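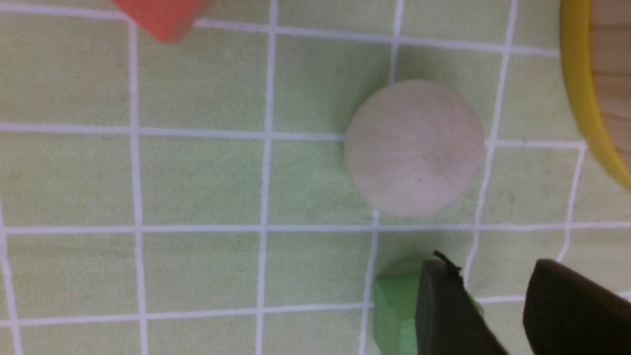 Robot Handling, Unit 4: House Rules and Why We Bother

Notes to go with the lecture. Read them before the practical, or during it, which is when most of you will.

1. Standards and house rules

A standard is what everyone has agreed to. A house rule is what one lab wrote down after a bad afternoon. In this unit you need both. The published safety standards for robots cover guarding, stopping and risk assessment, and your reading list gives the current ones. They have very little to say about where you leave the blocks. For that you have me.

2. Before power on

Check the mat is flat and square to the base. The grid is a help to your eyes and is no substitute for calibration. A line that looks bent through a wrist camera may be perfectly straight on the table, so measure on the table.

Keep only the task objects on the mat, plus the container if the task has one. Phones, pens and sandwiches are not task objects.

Find the stop button and put your hand on it. Pointing vaguely in its direction doesn't count.

Look at the fingers and the wiring near them. Anything loose gets reported before the run.

3. During the run

One person drives, one person watches. The watcher does not chat, film or offer advice on driving style.

No hands over the mat while the arm is live. If a block is in a silly place, stop the arm, move the block, step back, say "clear" and start again. This takes longer than reaching in. It is meant to.

4. Writing it down

Every attempt goes in the log, including the ones you would like to forget. The Mondora set, which we use in the second half, began as 1,896 attempts. When Benedikt Hollmann went through it, 370 had no outcome recorded at all. They may have been triumphs. We threw them out.

Use the agreed words: success, failure, stopped. "Nearly" is a feeling — please keep it out of the outcome column. If you stopped the arm, say who stopped it and what they saw.

5. Changing the rules

You may propose a change, in writing, with the risk it deals with and how you would check it. The Ollbridge group got 2 changes through last year, both dull and both good.

For the practical: bring your signed risk form and closed shoes. Read the Andton case and be ready to say which rule was broken first. There is some disagreement about this, mostly from Andton.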